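Forum > Küche & Einrichten > Beschläge und Kleinkram

Thema: Schwarze Griffe, silberne Schrauben – stört euch das?

kuechenkatze
8. Mai
Hallo zusammen, ich brauche mal Meinungen, bei uns hängt nämlich seit dem Wochenende der Haussegen leicht schief. Wir haben die alten Eichenfronten behalten und nur neu geölt (sind super geworden!), und jetzt sollen neue Griffe dran. 18 Stück, matt schwarz, Serie Talpur von Idura. Die werden von vorne verschraubt, und die mitgelieferten Schrauben sind blank. Also richtig silbern. Auf den Produktfotos sieht man die natürlich nur von der Seite, haha.
Mein Mann findet das schick und "ehrlich". Ich sehe nur noch silberne Punkte, sobald ich in die Küche komme. Drangeschraubt sind bisher vier. Schwarze Schrauben nachkaufen oder gewöhnt man sich dran?

holzwurm_hh
Gewöhnt man sich dran. Ich hab im Flur seit Jahren schwarze Garderobenhaken mit Edelstahlschrauben und bis zu deinem Beitrag hab ich darüber noch nie nachgedacht. Danke dafür.

Rekha Raju
Ich bin bei dir, kuechenkatze, mich würde das wahnsinnig machen. Wobei es schon sehr drauf ankommt, wie der Kopf sitzt! Wenn er oben aufliegt, wirkt es schnell nach Baumarkt. Wenn er vertieft drinsitzt, mit so einem dunklen Rand drumherum, kann das richtig gut aussehen. Ich häng mal eins an.

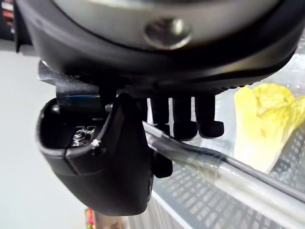 Silberner Schraubenkopf versenkt, Grau leicht glänzend, Rand unten matt

So würde ich es mir gefallen lassen. Sind die Löcher bei deinen Griffen angesenkt?

kuechenkatze
Leider nein, die Köpfe stehen ein kleines bisschen vor. Man bleibt auch mit dem Lappen dran hängen, das kommt noch dazu. Bei dir gefällt mir das tatsächlich, mein Mann hat mir über die Schulter geguckt und "siehste!" gesagt. Hilft mir jetzt nicht weiter.

Boonsong Jitpraphai
Bitte nicht selber ansenken! Ich hab das bei meinen probiert, und die Beschichtung ist rund ums Loch abgeplatzt. Danach hatte ich silberne Schrauben UND silberne Ränder. Schwarz verzinkte Linsenkopfschrauben gibt es im Eisenwarenladen einzeln, nimm eine alte zum Vergleichen mit. Und von Hand anziehen, der Akkuschrauber rutscht ab und dann ist die Farbe im Kreuzschlitz weg.

holzwurm_hh
Schwarze Schrauben sind doch Augenwischerei. Das Schwarz ist nie dasselbe Schwarz. Die Griffe matt, die Schrauben leicht speckig, und dann schaust du erst recht hin. Silber ist wenigstens Absicht.

Boonsong Jitpraphai
Da muss ich widersprechen – auf zwei Meter Abstand sieht das kein Mensch. Silber auf Schwarz sehe ich auch vom Esstisch aus.

Rekha Raju
Mit dem Glanzgrad hat holzwurm aber schon recht. Ich hatte mal die Dostier-Griffe, angeblich auch matt, und neben dem matten Wasserhahn sahen die aus wie frisch poliert. Wer empfindlich ist, sollte bei Tageslicht vergleichen und auch mal abends mit der Unterschrankbeleuchtung.

dielenfred
Ich werf mal was anderes rein: Warum nicht Griffe, die von hinten verschraubt werden? Die Clolarham sind so gemacht, hab ich selber. Ist halt teurer, für meine komplette Küche waren es fast 855 Euro, da hab ich auch geschluckt.

kuechenkatze
Uff, 855! Für Griffe! Da müsste ich daheim gar nicht erst fragen. Außerdem sind die Fronten schon von vorne gebohrt, und bei geölter Eiche will ich nichts zuspachteln.
Ich hol mir jetzt ein Tütchen schwarze Schrauben und mach eine Schublade schwarz und die daneben silbern. Dann lassen wir das ein paar Tage so und stimmen ab.

holzwurm_hh
Bei zwei Leuten abstimmen, viel Erfolg. Berichte mal!

kuechenkatze
Kurzes Update: Schwarze sind da, im Laden gab's nur die 70er-Packung, jetzt hab ich also Schrauben bis zur Rente. Drei Griffe umgerüstet, einmal abgerutscht (ja, mit dem Akkuschrauber, ich weiß, Boonsong). Die Farben passen nicht perfekt zusammen, mir gefällt es trotzdem deutlich besser. Mein Mann sagt, er sieht keinen Unterschied, will aber die silbernen behalten. Den Rest mach ich im Juni, wenn er auf Dienstreise ist.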